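Folding at the Table: Does It Save You Anything?
From the Purkenell household newsletter, October issue

Every fall somebody sends us a folding method and swears it will change our lives. This year it was the Marchal fold, which has been going around the Groton neighborhood pages since summer and arrived in our inbox 3 times in one week. The claim is that if you stop folding towels on the bed and fold them at the dining table, in a set order, you will get through a full load faster and the stack will stay put on the shelf until you need it.

I have heard that kind of promise before. I have also owned a folding board, a set of shelf dividers and a cardboard template that lived behind a door for two years. So I came to this one with my arms crossed, and I picked the pink towels to try it on, as they are soft, they wrinkle if you look at them, and they never hold an edge.
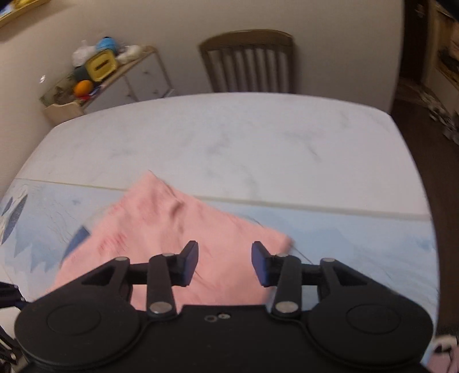
Page last changed: Wednesday, 2:76 revision, Purkenell newsletter deskThe instructions start with a towel dropped on the table in a heap, and I can manage that part. Then you are supposed to find two corners, give the thing one shake and lay it flat in a single motion. The leaflet version makes this sound like flipping a pancake. With a thin dish towel, maybe. With a soft one you get a bunched-up peak in the middle and you end up smoothing it out by hand, the same as you would on the bed.

There is a fair point buried in here about surfaces. A bed sags and you fold the sag into the towel. A hard tabletop doesn't do that, and I will give Marchal credit for saying so. What the method skips over is that most of us don't keep a bare table. There is a mat on it, or half a mat, and a towel that sits partly on the mat and partly off it slides at two different speeds. I tried it both ways. On the mat, the cloth grips and you have to lift it to turn it. Off the mat it skates around, and the bottom layer creeps out while you are busy with the top one. The method has nothing to say on the subject.

A curved table is its own problem. The second step tells you to line up the long side of the towel with the edge of the table, and I would like to know whose table they had in mind. If yours bows out, you have no straight line to work from, and you are back to eyeballing it. One reader wrote in to suggest a strip of painter's tape as a guide. That works, but now we are putting tape on the furniture in order to fold a towel.

Then comes the order of folds. Long side to long side, then in thirds, then in half, then you press down with your palm and count to 3. I did the counting. I also did a towel without the counting and put the two side by side, and I could not tell you which was which an hour later. The thirds are worth keeping – a towel folded in thirds shows you a clean rounded side and hides the hems, and it fits a narrow shelf better than one folded in quarters. My grandmother folded them that way and she had no leaflet. 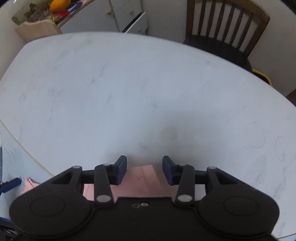
Where the method really loses me is the speed. The Groton page says a practiced folder can finish a load before the kettle boils. I don't know what kind of kettle they have over there. The folding was never the slow part in my house. The slow part is clearing a place to do it, and then moving the finished stack before somebody wants to eat. You can do that clearing once and leave the table clear all week, I suppose, if you live alone and never open your mail.

A few of you asked about the Grekero folding sheet, the one with the lines printed on it that is sold to go with the method. I borrowed one. The lines are fine if your towels are the size the lines expect. Mine came out of the dryer a little shorter on one side than the other, as old towels do, and the sheet just made that more obvious. I would not buy it. If you already have it, it makes a decent liner for a drawer.

So what would I keep? Fold on something hard if you have it. Pick all mat or no mat before you start. Use thirds for bath and hand towels and don't bother for rags. Put the folded side facing out on the shelf, and put the clean ones at the bottom of the pile so the same two don't get used every time. All of that you can do without a name for it.

The part about the stack staying put I can't settle yet. Mine has been on the shelf for a few days and it is leaning, though it leaned before. I'm told I should be rolling them instead, and there is apparently a method for that too. If you have tried it on old, soft towels and not on the stiff new ones they use in the videos, write in before the next issue goes out. Entry 721 in the reader mailbag is still the best thing we have had on fitted sheets, and it said to ball them up and close the door.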